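Storage bins in an unheated garage: how do I stop everything smelling musty?

Asked in Home and Garden > Storage and Moving

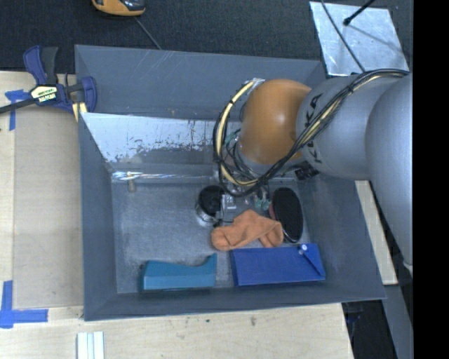

Hello all, I've been reading this site for years but never had cause to post, so please be gentle with me if this has been covered before. We moved to Skasilow in June and the house is lovely but much smaller than the old one, which means that a good deal of what we own is now living in the garage. It's a single brick skin, no heating, concrete floor, with an up-and-over door that has a gap at the bottom you could post a magazine through.

I bought a stack of big lidded bins (Sanero ones, the 42 litre size) and packed them with spare bedding, the children's baby clothes, a lot of knitting wool and my mother's tablecloths, which I would be heartbroken to lose. When I opened one last week to find a blanket for a guest there was a definite smell. There was no mould that I could find, only that cellar sort of smell, and it was strongest in the bedding. The lids fit well and I'd been careful to wash everything first, so I was rather put out.

My questions, I suppose, are whether I can save what's in there, whether I ought to drill holes in the bins or seal them up more tightly, and whether those little moisture-catching tubs are any use or just a way of parting me from my money. My husband wants to buy a dehumidifier and run it all winter, but the only socket out there is already taken by the freezer and I don't much fancy the bill. Loft storage isn't an option as the hatch is tiny and neither of us is as bendy as we used to be!

Thank you in advance, and sorry to have gone on.

Posted by woolandwellies

3 replies, oldest first

mrs_larkspur

Oh, you have my sympathy, I went through this very thing with my own mother's linen, and I can tell you that tablecloths are tougher than they look. If it's only a smell and there are no spots, everything you've listed can almost certainly be saved.

Take it all out and give it a proper airing first. A breezy dry day on the line is better than anything you can buy in a bottle. Then wash the bedding at the warmest setting the label allows, and put a cup of plain white vinegar in the drawer in place of softener (check your machine's handbook first, some makers don't like it). The wool you shouldn't wash at all in my opinion, just open the bags and spread the balls out on a towel in a spare room for a week or so, turning them when you walk past.

The bit that catches most people out is the drying. Cotton can feel bone dry to your hand and still be holding a fair bit of water in the seams and hems, and if you shut that up in a bin with a good lid it has nowhere to go. I now leave everything in the airing cupboard for two full days after it comes off the line before I pack it. Two days feels ridiculous, I know, but I haven't had a musty pillowcase since. Pack on a dry day too, with the house warm, and put the lid on indoors. If you pack in the garage in November you are packing November in with it.

While the bins are empty, wipe them out with warm water and a bit of bicarb, and let them stand open overnight. Plastic holds on to a smell more than you'd expect.

Please don't drill holes. You'll let the damp in and very likely the mice as well.

As for the tablecloths, I would find room in the house for those, even if it means something else has to go out to the garage. Roll them round a cardboard tube with some acid-free tissue and they'll slide under a bed quite happily. Mine are behind the wardrobe.

fenland_tinkerer

dehumidifier, end of. I've got a Heto in mine and it pulls out loads. get a double socket fitted, it isn't a big job for an electrician

oldgate72

I'd agree with nearly all of what mrs_larkspur has put, but I'd add a few things about the garage itself, as I've had three damp ones in my time and have made most of the mistakes going.

Get the bins off the concrete. A bare floor like yours stays cold well into spring, and a bin sitting straight on it will gather moisture on the inside of its base, right under whatever you packed first. A couple of old pallets will do, or a few lengths of timber laid flat. Pull the stack away from the wall by a hand's width as well, so there's some air moving behind it. I used to push mine hard up against the brick to make room for the car and the back row was always the worst.

Next, see to that door. You can buy a rubber threshold strip that glues to the floor, and the door closes down on to it. I paid 48 pounds for mine, made by a firm called Aquino, and fitted it in an afternoon with a good deal of muttering. Sweep the floor and then sweep it again before you glue, or it'll lift at one end as mine did. Leave whatever vents you have up high alone, though. A garage shut up completely will sweat, and I have known people stuff the air bricks with newspaper and then wonder why the walls are running.

On the moisture tubs, they do work after a fashion, but I wouldn't put the sort that fills up with liquid inside a bin. I had one tip over on to a box of photographs and I still don't like to talk about it. Silica gel bags are much safer. I use one 300 gram bag to each large bin, the kind you can dry out again in a low oven, and I swap them over when the clocks change because that's the only way I remember. Read the packet before it goes in the oven, as some of them aren't meant for it.

I'm less keen on the dehumidifier than the gentleman above. The ordinary compressor sort struggles when it's really cold, so for an unheated garage you'd want the desiccant type, and those are thirsty on electricity. With that gap under the door you'd be trying to dry out the whole street. Do the door and the pallets first and see how you get on over one winter.

One last thought, do label the ends of the bins and not the lids. You'll thank yourself when the one you want is at the bottom.

Comment from woolandwellies

Thank you all so much, this is more help than I'd hoped for. The tablecloths have already come in and are on the spare bed waiting for a tube. I think I must have packed the bedding straight from the line, so that's my own silly fault. My husband has been told about the door strip and has gone off to measure up, and he's asked me to find out whether it can be cut with an ordinary knife?

Reply from oldgate72

Yes, a sharp craft knife and a straight edge. Cut it a little long and trim it back.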